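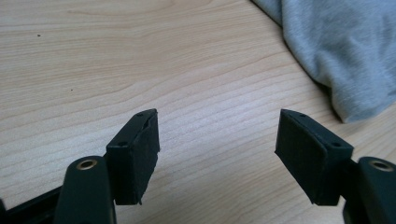
Kudach Valley Oral History Archive
Progress report to the Szekeres Fund, second period
Prepared by Noémi Veres, project lead

1. Position at the end of the period

The grant covers the transfer, cataloguing and public release of the Kudach tape collection. Transfer is complete for the reel-to-reel material and under way for the cassettes. Cataloguing is behind plan by 4 weeks. Spending is within budget on every line except postage and insurance, explained in section 4.

2. Transfer

All reels from the first deposit have been digitised as uncompressed files at the resolution agreed in the grant letter. Checksums are generated at the point of transfer and compared again after each copy. Two copies are held, one on the server in Illon and one on offline storage at Plalirlow. No mismatches were found in the June check.

Fifteen reels had binder breakdown and were sent out for heat treatment. Of these, 14 played through afterwards without loss. The remaining reel sheds oxide at the start of side two. Ferenc Dobos recommends a second treatment before any further playback, and the reel has been withdrawn until that is done.

The cassettes are in better physical condition than expected, but their labelling is poor. Several carry the name of a village and nothing else. Where the speaker gives a name on the recording, it is entered as heard and marked as unverified.

3. Cataloguing and permissions

Dorottya Szilágyi has finished the summary descriptions for the millworkers' interviews and has started on the ferry and river series. Each entry now has a short abstract, place names in both historical and current spelling, and time markers at changes of topic. The time markers were not in the original plan. They add to the work on each interview and account for most of the delay, but test readers used them more than any other part of the entry and we propose to keep them.

Permissions are the main open question. The original interviewers obtained signed forms for some speakers and verbal consent for others. Boglárka Bakos has written to the families of 35 speakers. Replies are still coming in. Recordings without a clear answer will be available in the reading room only – they will not go online in the first release.

One family has asked for a passage about a land dispute to be closed. We have agreed, and the full file is kept under restriction.

4. Budget

Postage and insurance are over the planned figure following the extra shipment of reels for treatment. The difference has been met from the travel line, which is underspent. No change to the total award is requested.

5. Next period

Cassette transfer continues, with the Plalirlow deposit first. Katalin Oláh will draft the access policy and circulate it before the online catalogue opens for testing. The second treatment of the damaged reel will be booked once a revised quotation has been received.

We ask the Fund to confirm that the catalogue deadline may be moved back by 4 weeks. The release date for the sound files is unaffected.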